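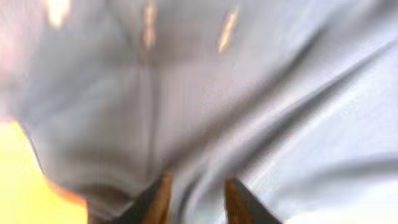 7 min read

Ticket: city table in Rosten wealth workbook shows the wrong order after currency switch
Raised by: Nhyira Akpalu
Handled by: Vikas Bajpai
Status: solved, with one small thing left open

Nhyira, 9.40 am

Good morning all, and sorry in advance for the length of this one. I look after the private wealth pages for our quarterly briefing, and I use the Rosten workbook to rank cities by the number of resident millionaires. Yesterday everything looked lovely in US dollars. This morning I switched the display to pounds for a client, and the town of Iten jumped from 16 to 7 in the list, which can't be right however fond of the place I am. The headcounts next to each city changed as well. I have tried closing and reopening the file, and I've tried it on the laptop in the other office, with the same result. I attach the two exports. The briefing goes to Charoen for checking this afternoon, so I'd be very grateful for a pointer before lunch if anyone has a minute.

Vikas, 10.05 am

Hello Nhyira, no need to be sorry, the long ones are usually the easiest to sort out! Thank you for the two exports, they saved me a good deal of guessing. Could you tell me which threshold you have picked in the settings sheet? There's a box for "one million, dollars" and another underneath for "one million, display currency". They look almost the same and I have mixed them up myself more than once.

Nhyira, 10.20 am

It says "one million, display currency". I'm fairly sure I never touched it, but Girish had the file open last week to add the property columns, so I'll ask him nicely.
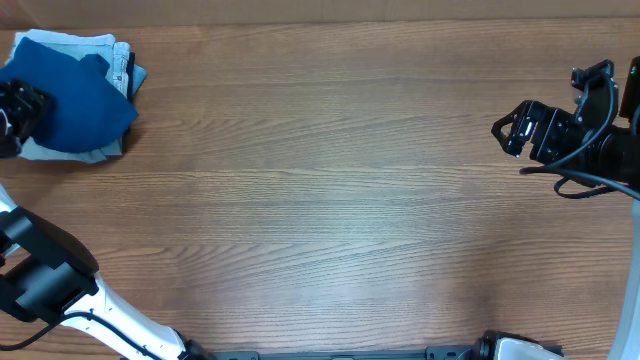

Folded clothes on a wooden table

Vikas, 10.50 am

That explains the first half. With that box ticked, the workbook moves the bar when you change currency. A person with a million dollars doesn't have a million pounds, so a lot of people drop out of the count, and cities where most of the wealthy sit just over the line lose far more of them than the others. The ranking really does change, and the sums are correct for the question being asked, it's just a different question from the one in your briefing. Please tick the dollar box, press refresh on the settings sheet (the ordinary refresh at the top won't do it, I'm afraid) and let me know where Iten ends up.

Nhyira, 11.15 am

Done, and most of the list has gone back to how it was. Iten is now 15, though, and it was 16 yesterday. So close! Is that rounding?

Vikas, 11.45 am

I thought so too, and spent longer than I should have trying to prove it. It's the source file. Your copy reads the older Hsu estimates for 13 of the cities, and the newer ones for the rest. The link was probably reset when the property columns went in. If you go to Data, then Sources, you'll see two lines for Hsu. Remove the one marked January, keep the other, and refresh from the settings sheet again.

Girish Uniyal, 11.55 am

Guilty, I think. I pasted the columns in from my own copy and it must have brought its links along. Very sorry, Nhyira. I'll make you both a tea.

Nhyira, 12.10 pm

Iten is at 16 again, and the headcounts match yesterday's export line for line, in pounds and in dollars. Thank you so much, Vikas, and Girish, milk and no sugar please. I've sent the table on to Charoen with a note under it saying which threshold we use.

Charoen Thammasiri, 2.30 pm

Table received and checked against last quarter, all fine from my side. Could we have the threshold printed in the heading of each export? I had a client ring up about this very point in the spring and it took me about 15 minutes to work out which version he was holding.

Vikas, 3.05 pm

Good idea. I can't change the export heading myself, so I have passed it to Sipho Shezi, who keeps the template. I've split that off as a separate request and copied you in. The same export is used for the Drerkurness pages, so he may want to look at those before he alters anything. Closing this one for now, but do reopen it if the list starts wandering again.

We use cookies to remember your settings and to see which pages are read. Accept all | Manage choices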